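Sorting the small stuff

I have put off the flat things drawer since January. Every home I have lived in had one. It is the drawer where anything thin enough to slide in sideways ends up: cards, plastic sleeves, instruction leaflets folded in eight, film packets, spare labels, the odd key. In the apartment on Livitz it was the second drawer in the kitchen. On Prostska it is the top drawer of the desk, and by last Friday it no longer shut.

The reason it stopped shutting was a Priltard charger box I had flattened and pushed to the back in case I needed to return the charger. I no longer have the charger. I threw out the box and the drawer closed again, and a smarter person would have left it there. I took the drawer out and tipped it onto the bed.

It took most of the evening to get through. Most of it was paper, and most of the paper was receipts that had faded to nothing. I kept three. One is for the washing machine (900, still under warranty), one is for the boots, and one is from the dentist, which I need for the insurance form I have also been putting off.

After the paper was gone I was left with the things I want to keep but don't use every day. This is where I always go wrong. I buy a big box, put everything in the big box, and six months later the big box is just a drawer without a desk around it. A friend, Zakhar Kravets, told me years ago to stop buying boxes with lids and get shallow trays with dividers. He runs the parts counter at Lytvynenko and spends his days finding small things for impatient people, so I should have listened sooner.

What he said was that a compartment should hold one kind of thing, and that you should be able to see the bottom of it. If you can't see the bottom, you have too many of that thing or you need another compartment. He also said three compartments is plenty for one tray. With more than that you start inventing categories to fill them.
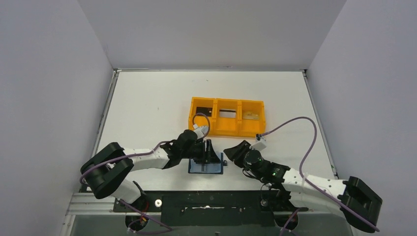 So I worked out my categories before I went to the store. I wrote them on the back of an envelope. The first was cards and anything card-shaped that I might have to show somebody. The second was sleeves, covers and see-through pockets. The third was paper I can't throw away yet, and that one worried me, as it is the category that eats all the others.

I made one rule for it. Paper goes in flat, never folded, and if the pile gets higher than the divider I have to go through it that same day. I have only had to do that once so far – the building sent out new meter instructions, all 116 apartments got the same thick packet, and I didn't need to keep more than the first page.

The color of the tray matters more than I expected. My old box was dark gray inside and everything dark I put in it disappeared. I lost a black card holder in there for most of the winter. Get something bright, orange or yellow if you can find it. It won't match the desk, and after two days you won't notice.

The other thing I would pass on is to leave some clear space next to the tray while you sort. I tried doing it straight from the pile on the bed and kept putting things down on top of other things. In the end I cleared the table completely and moved a handful over at a time. Anything I couldn't decide on went to one side, and I didn't let myself start a new handful until that side was clear.

I ended up not putting the tray back in the drawer. It sits on the shelf by the door, where I drop things when I come in anyway. The drawer now has pens in it, a stapler and the tape. I can open it with one finger – before, I had to hold the desk still with my knee.

Total cost was 386, and that includes a second tray I haven't opened. I was going to use it for cables, but cables don't lie flat and I think they need hooks. If you have a good way of keeping short cables, leave a comment. I'm doing the hall closet next, and most of what is in there is cables and one ski pole.

This site uses cookies to remember your settings and count visits. By continuing to browse you accept our use of cookies. Accept | Manage preferences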